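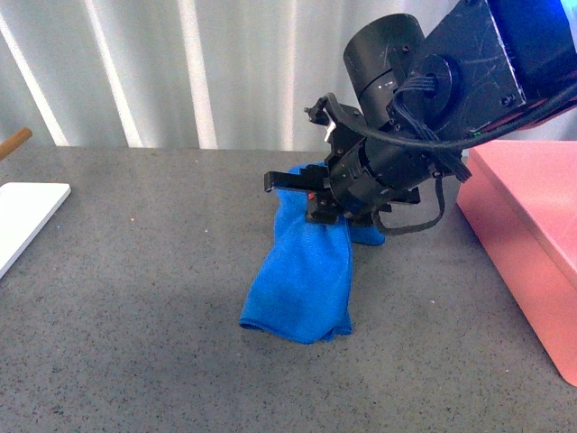
Covier microfiber cloths, blue, looped weave
Reviewed by Naomi Lema, 11 January 2019

I bought a pack of these in May to replace the cotton dish towels I had been using on the worktables. The cotton ones were fine for drying but left lint on everything, and on a speckled gray surface you don't see the lint until the light comes in sideways. I have used the Covier cloths for most of the wiping since then, and this is how they have held up.

They come in one color, a strong blue. I would have picked gray if there had been a choice, but the blue is easy to find when a cloth has been left on a table. The fabric is looped on the surface like a small terry towel. It has some body to it, so it folds into a thick pad and doesn't go flat right away under your hand.
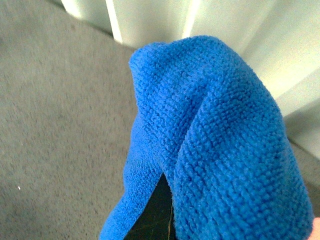
The looped side of the cloth, folded over.

Wiping is what they do best. Used damp, they take up crumbs and coffee rings in a pass or two. Used dry, they hold on to dust well enough that I shake them out over the trash before doing the next table. They are less good on anything greasy. Oil goes into the loops and stays there until the cloth is washed, and if you keep going you spread it. For that I still use paper towels.

The tables here have a matte speckled top, medium gray with black and pale flecks. It hides dirt well, which makes it hard to judge a cloth by eye. I check by running my palm over the surface afterward. With the old cotton towels I could usually feel grit near the back edge. With these I mostly don't.

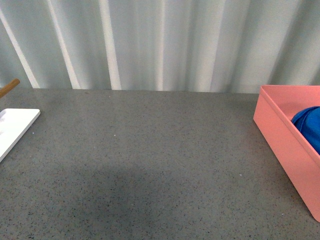

The speckled gray tabletop, with the curtain behind it.

Washing has been simple. I do them warm with no fabric softener and hang them up. Neema Obura put two of hers through a hot dryer and says they came out stiffer and didn't soak up water as well, so I have kept mine out of it. The first wash gave off a little color. I'd run them separately once before mixing them with anything white.

The edges are finished with a hem. On mine the stitching has held, though the hem has started to curl, and the cloth no longer folds into a neat square. It doesn't affect the cleaning. If you like a tidy stack on the shelf it may bother you.
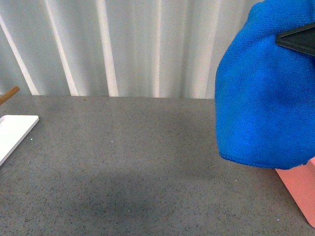
The hem along the lower edge of the cloth.

I also tried the Mabaso cloths, which are thinner. They are better on glass and they dry faster, but they slide over crumbs and push them along. For windows I would buy those. For tables and counters I would buy the Covier again.

Good: picks up dust and crumbs, easy to wash, easy to spot
Not so good: holds grease, hem curls, one color only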